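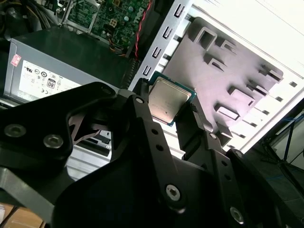

Week 4: What happens when a computer gets old

Welcome back, everybody, and thank you for the lovely messages about last week's reading. These notes are for our unit on repair, reuse and household budgeting, and they go along with the talk I gave on 9th April. If you missed it, don't worry one bit – most of what I said is written down here, apart from my long detour on toasters.

We started with a simple question. When a desktop computer feels slow, what are you paying for if you replace the whole thing? A good part of the money goes to parts you already own and that still work perfectly well. The case, the power supply and the screen can often stay right where they are. In our worked problem, the Picard family was ready to spend 1,000 dollars on a new machine, and a 70 dollar memory upgrade did everything they needed (they mostly write letters and sort photos, bless them).

Please keep the idea of "remaining life" in mind as you read. It means the useful time left in a part, whatever the age of the machine it happens to sit in. Nidia Mamani's chapter explains this much better than I can, and she has a very nice section on washing machines too.

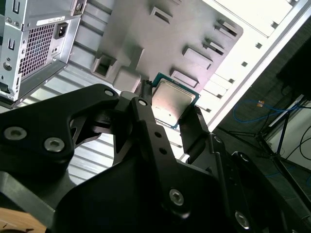
A computer processor, held upright.

The processor came up a lot in our discussion, and I was so pleased by that! It is a small part that carries a large share of the price, so it makes a good test of whether an upgrade is worth the money. Before you buy one, check that it fits the motherboard you have. A bargain processor that needs a new board, and then new memory to suit the board, is a bargain no longer. Write down all the costs on one sheet, including delivery and your own time, and compare that total with the price of a secondhand machine.
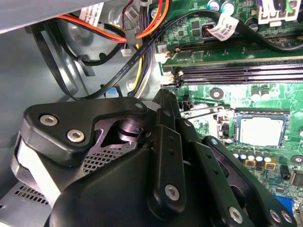 For next time

Read chapter 9 of Léonie Jacquet's book, and go slowly over the part on warranties, where she gets a little technical. Then choose one thing at home that you have thought about replacing and make a cost sheet for it, with repair on one side and replacement on the other. One page is plenty. It counts for 20 points, and I am always happy to look at a rough draft if you bring it along before class.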